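Open day at the Nulel automation lab: the rules on the wall and the rules on the bench

Visit notes, July 2022

I have been to enough of these open days to arrive with my arms folded. Nulel opened its doors for one afternoon, with coffee, name tags and a printed handout called the Witance Bench Code, which the lab has been using since February and would like other small labs to adopt. The invitation promised "good practice you can take home." I went to see whether any of it survived contact with an arm and a length of cable.

On the perforated board, three views
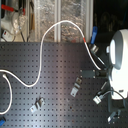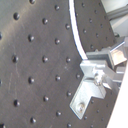
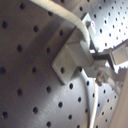

Santosh Bajpai, who wrote most of the Code, gave the opening talk. He is a pleasant speaker and he kept it short, which I appreciated, but I wrote "says who?" in the margin of my handout more than once. The Code has 40 clauses. I read all of them on the train home and I would keep maybe half.

The good ones first. Clause 3 says that anything standing on a work surface has to be either fastened down or listed on the job sheet as a loose part. It is dull and easy to check, and a new person can apply it on the first morning. I wish our own shop had it in writing. Clause 7 says a soft item - cable, cord, hose, strap - gets its own line in the risk sheet and can't be lumped in with "workpiece." Also good. Stiff parts stay where you expect them. A cable goes where it likes, and most of the risk sheets I have been handed over the years were written as if everything in the cell were a steel block.

Clause 12 is where I started to lose patience. It asks for "adequate clearance" between the arm and any fixed hardware. Adequate for what? At what speed? With which tool on? I asked this in the question period and was told that the number depends on the job. Fine, but then say who sets it, and where it gets written down, and what happens when the job changes on a Friday afternoon. A rule that leaves the only hard part to the reader is a poster.

Clauses 13 through 19 are all about sign-off. There is a sign-off for the program, a sign-off for the fixture, a sign-off for the person doing the sign-off. I have worked under systems like this. What you get is a very full binder. Llinos Dafis, who runs the bench day to day, was more frank about it than I think she was supposed to be. She told our group that the fixture sign-off had caught real problems and the program sign-off mostly collected initials. I asked whether the Code would be changed to match. She said it was under review.

We were shown the incident log, or a page of it. The headline figure on the handout is 2495 hours of arm time with no recordable injury. I don't doubt it, and I also don't think it tells you very much. How many people were within reach during those hours? How many of the hours were the arm sitting still with the power on? Nulel counts powered time, according to the small print on the back page. If I counted my car's hours in the driveway I'd have a fine safety record too.

The near-miss numbers interested me more, and they got far less space. The lab logs every unplanned stop, and there were 1521 entries in the same period. Most of them, we were told, were nuisance stops. Who decided they were a nuisance? The answer was whoever restarted the arm. I think that is the weakest spot in the whole setup. The person who wants to get going again is the last one I would ask to grade the stop. A second pair of eyes on a sample of them, even 10 a month, would be worth more to me than clauses 13 through 19 put together, and I said so on the feedback card.

After the break we split into two groups. Mine got the housekeeping talk, given by a young man from Trollano, the firm that does the lab's training. His slides were what you would expect: sweep up, coil your cables, label your bins. He was also selling a course. There is a certificate at the end of it, and he could not tell me what a person has to do to fail. I didn't take a brochure.

The other group got a walk through the Nishad checklist, which is the one-page version of the Code meant to hang next to each station. I managed to get a copy on my way out, and I have to admit it's better than the long document. It drops the sign-off material, it keeps the clause on soft items, and it has a plain question near the top: "Can you say where your hand would be if this moved now?" I'm going to steal that one. It could use bigger print. The copy I have was clearly laid out by someone who reads at a desk, and you will be reading it standing up with gloves on.

A few smaller points for anyone thinking of going to the next one.

The handout refers to national and international standards in several places without saying which part or which edition. If you intend to use the Code as support for your own risk assessment, look the references up yourself. I would not lean on it as it stands.

Bring your own safety glasses if you wear prescription lenses. The loaners don't fit over frames.

Parking is behind the building and the sign is easy to miss.

Would I adopt the Code? No. I would adopt clauses 3 and 7 tomorrow, and the one-page checklist with some edits, and I'd ask for another look at the rest in a year. Bajpai told us the next version will be shorter, and Dafis looked pleased to hear it. I left my email address for the revised draft. If the stop log is still being graded by the person with a thumb on the restart button, I'll be sending the same feedback card again.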